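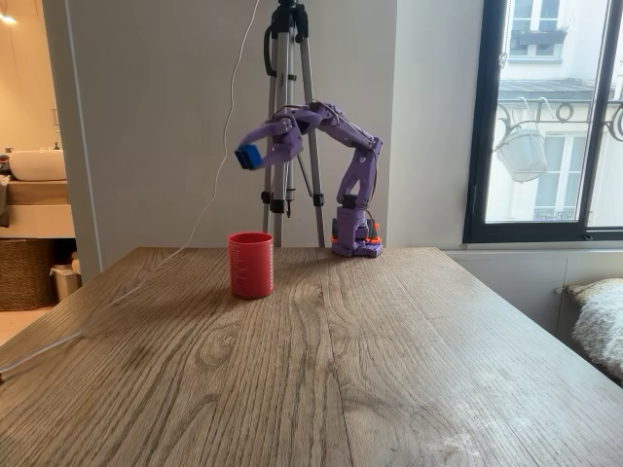 Purple Arms and Too Much Coffee: My Visit to Adaeze's Build

I'd been promising Adaeze Fashola since December that I'd come and see the arm, and on Apr 28, 2024 I finally got on the train with a bag of pastries and 86 questions (well, it felt like it!). She calls it Tijani. It lives on her table, it's printed in the nicest lavender plastic, and I was a bit in love before I had my coat off.

Rakiya Ogbonna was already there with the coffee on. The two of them have put 300 hours into this thing, and Adaeze told me the parts came to 410 dollars, with the motors eating most of that. She'd priced a ready-made kit at 1299 and decided she'd sooner print her own – and then print half of it again when the first shoulder cracked.

What they're after is blocks and cups. The arm takes a little blue block in its claw, carries it over to a red cup and lets go. Sounds like nothing, right? I had a try at steering it myself and I was hopeless. You think you're moving the wrist and the elbow goes instead, and then you overcorrect, and Rakiya is very kindly looking at the ceiling.

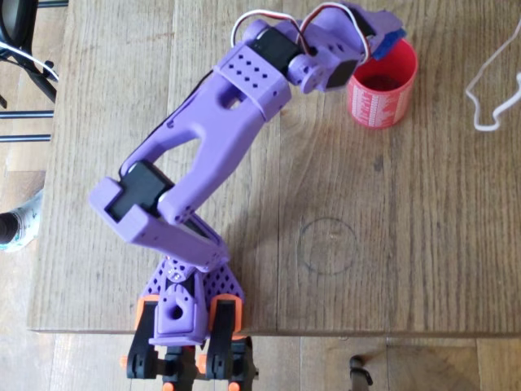
I asked about the little diamond holes in the printed plates and got a long answer about print time and weight. The cables were the other big topic. Adaeze has rerouted them over and over and still isn't happy, so the next version gets clips along the long link. She also wants softer tips for the fingers. I suggested cutting up a rubber glove and she wrote it down, so I'm counting that as a contribution!

We stopped for the pastries and then stayed at it till my train was nearly gone. She's printing a second arm next, and I've already asked if it can be green.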